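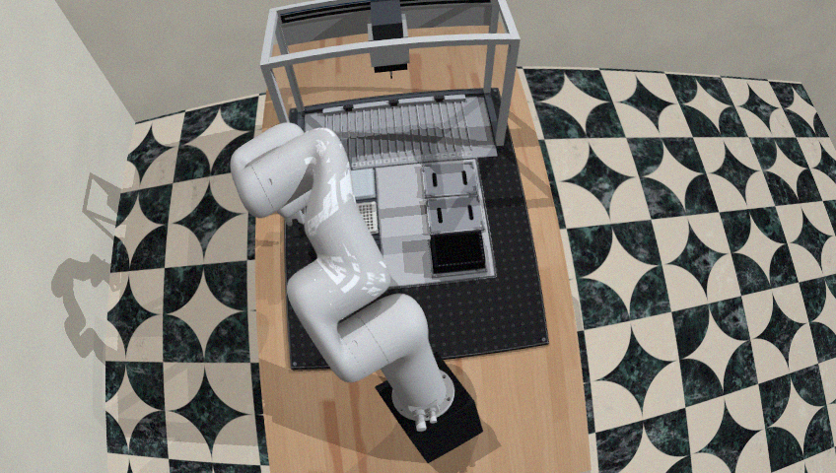

Right, I've finally finished the Charvát bread book and I have to tell someone about it, so it's going to be you lot! 104 recipes, and I've now baked 45 of them, mostly rye. The one I keep going back to is the Pernberg loaf - dark, sour, loads of caraway. It wants a long wooden table to be shaped on, with a warm, light-brown grain running lengthwise, so you can roll the dough out along it and not fight the boards. My worktop at home is tiny and I end up doing it diagonally.

2/ The starter. I'd always been a "bung it in the fridge and hope" person. Charvát has you feed it 2 times a day for the whole first week, and the smell by the end is gorgeous, like apples and a bit of beer. Mine's called Stutusero. No, I can't remember why. Yes, my daughter chose it.

3/ Gholamreza Jafarzadeh put me on to the book in the first place (he runs the Stiltard baking evenings, go if you're anywhere near!). He told me to skip the introduction and start at the barley flatbreads. Good advice. They take an hour, they puff up like cushions and you eat them standing by the oven with too much butter.

4/ A few grumbles, to be fair. The oven temperatures are on the low side for my oven, and the index is hopeless - seeded rolls are under "small things". I've stuck paper tabs all down the side.

5/ But the chapter on stale bread! Bread soup with garlic and dill, dumplings, a sort of pudding with plums and rye crumbs fried in butter. I made the pudding on a rainy evening in October and we had it for breakfast as well.

6/ Next up is the potato loaf, which needs a bigger tin than I own. If anyone has one to lend, I'll pay you back in bread.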